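How Do Grown-Ups Buy a Robot?

Have you ever saved up for something big? Maybe it was a bike, or a really good set of paints, or a fish tank with a little bubbling treasure chest. If you have, then you already know a lot about how a workshop buys a robot, because the thinking is much the same. The numbers are bigger, and there are more meetings (so many meetings!), but it starts with somebody wanting something and somebody else asking, "What is it for?"

Start with the job

My friend Birsen Kozan plans equipment for a workshop called Brurkix, where people teach robot arms to handle everyday things. Before she looks at a single catalog, she takes a big sheet of paper and writes down the jobs the robot will need to do. Will it pick up soft things, like pillows and bags? Will it pick up heavy things, like a pile of books? Will it have to be gentle, or quick, or both at once?

This matters more than you might think. A robot arm comes with a number called its payload, and that is just a fancy word for how much weight it can safely hold. You can't lift a bowling ball with a robot that was built to lift a sandwich. A robot that can lift a bowling ball costs a great deal more, though, so if all your jobs are sandwich-sized, you've paid for muscles you will never use.

One arm or two?

Try something for me. Put a big, thick book on the table and pick it up with one hand. Now put it back and use both hands, one on each side. Which way felt safer? Most people say two hands, and robots are a lot like us there. Two arms can steady a wide thing from both sides, or one can hold a bag open while the other drops something in.

But two arms means two of nearly everything. Two grippers (those are the robot's fingers), two sets of cables, two bases to bolt down, and a computer clever enough to keep the arms from bumping elbows. When Birsen planned her newest station she thought about this for weeks, all through March, and she drew it both ways before she chose two.

What is a budget, anyway?

A budget is a plan for your money, written down before you spend any of it. It has one side for what you have and one side for what you need, and the second side must not get bigger than the first.

Here is a little piece of Birsen's, for the smaller parts of one station:

Table, rails and walls: $2,437
Spare gripper fingers: $369
Cloths and things to practice with: $50

The arms have a page all to themselves, as you might guess! See how the practice things are the cheapest line? They are still on the list. A robot needs something to work on, and if you forget to plan for it, you may find yourself running home for your own books and blankets.

The sneaky costs

When you get a goldfish, you don't only pay for the goldfish. There's the food, and the bowl, and the new bowl when your brother sits on the first one. Robots have sneaky costs too. Rubber parts wear down. Cables bend back and forth all day long and get tired in the end. Somebody has to learn how to run the machine, and while they are learning they still need to be paid.

Birsen keeps some money aside for surprises, and she calls it her umbrella money, for rainy days.

Will it fit? 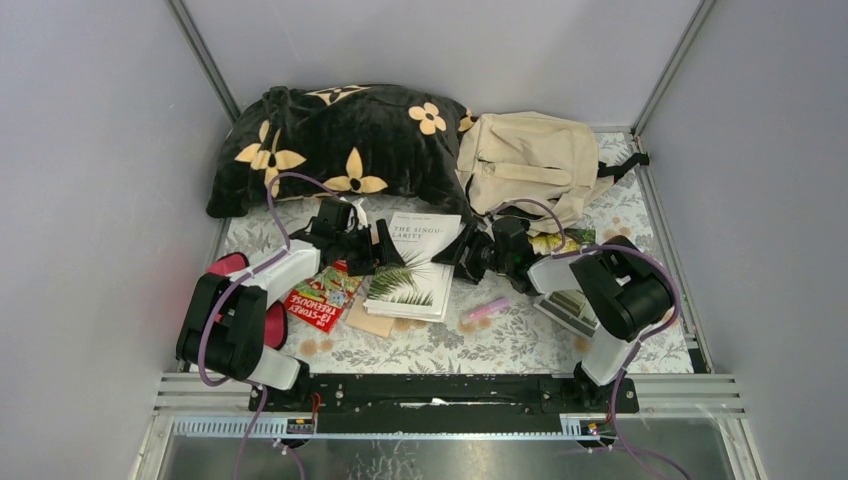
After that comes the measuring, which I love best of all, probably since I own a very nice tape measure. An arm needs room to stretch, and it has to be able to reach every place where the work might be. You measure the table, and you measure the doorway as well. Duyên Ông, who builds the stations, once had to take a door off its hinges to get a tabletop through, and then she had to put the door back on again, and it squeaks to this day.

It helps to make a pretend version first. Duyên cuts arms out of cardboard and moves them over the table to see how far they go. If the cardboard elbows knock together, she slides the bases farther apart. Cardboard is cheap, so this is a fine time to make mistakes.

Your turn

Plan a robot station for your own bedroom or classroom. Pick one job, such as stacking books or putting away markers. Write down how heavy the things are, whether they are soft or hard, and whether you'd want one arm or two. Then make your budget, and leave room in it for 4 surprises. Ask a grown-up to read it and say "What is it for?" in a very serious voice.

Words to know

Budget: a plan for money.
Gripper: the part of a robot arm that holds things.
Payload: how much weight an arm can safely hold.
Station: the place where a robot does its work.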